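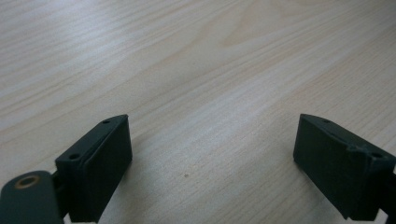 Gripper fingers open over the demonstration table, item 5.

Adolau open day, Jutdale site -- pre-visit inspection checklist
Date: August 14, 2025
Area: Demonstration bay, table 2

1. Walkway from reception clear and marked. OK.
Comment: Tape lifting by the bay door. Replaced.

2. Visitor line on floor. OK.
Comment: Moved back after the December visit. Leave it where it is.

3. Emergency stop tested from both ends of the table. OK.

4. Tabletop clean and free of loose parts. Wipe again.
Comment: Small dark speck between the fingers, may be a crumb or a mark. Glare on the far part of the table makes it hard to check -- look from the side as well.

5. Gripper fingers: pads, screw holes, joints to the arms. OK.
Comment: Fingers checked open with nothing held. Check again after each group.

6. Group size no more than 12. See comment.
Comment: Presside have asked to bring more. They will need to split into two groups.

7. Noiphan sample parts counted in and out. Open.
Comment: List says 161. Count not done yet, box still in stores.

8. First aid kit and extinguisher in place. OK.
Comment: Extinguisher tag is hard to read. New one ordered.

Items 4 and 7 to be closed before doors open.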